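I packed sample pouches at Brennan for years before the robots came, so when Astix invited me to watch a shift get rehearsed in simulation, I said yes before I'd finished my coffee! The plan is to hand the counter work at Caris to a two-armed machine, and every pick gets practiced on screen first.

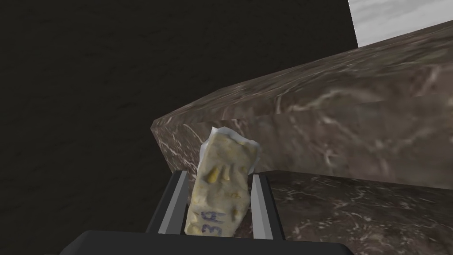
Gavin Sutherland told me he sleeps better now that the night picks, 210 of them on a bad shift, aren't coming out of his shoulders. He also misses the overtime (I would too).

The team runs 4,000 practice picks before anything touches the real floor. I sat in on a few and kept wanting to reach in and help.
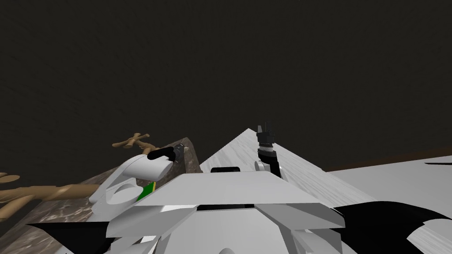
Both arms raised at the marble counters in the simulator.

What changes most is the talking. Packers used to chat over the counter. Now two people watch screens and write up what went wrong, and the pay is a bit better, but I heard a lot less laughing.

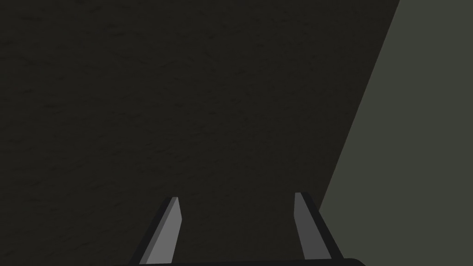

Gripper open, nothing between the fingers.

Six of the old crew retrained in July, and a few asked to go back to the loading dock. I get it! Watching a hand that isn't yours takes some patience.

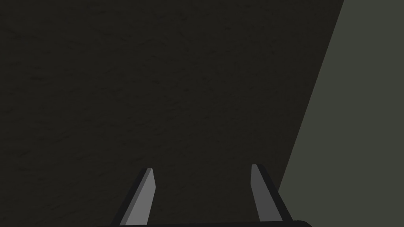 Who gets the new jobs

Caris says anyone on the floor can apply. The course runs after hours, though, and if you've got kids at home that's a big ask.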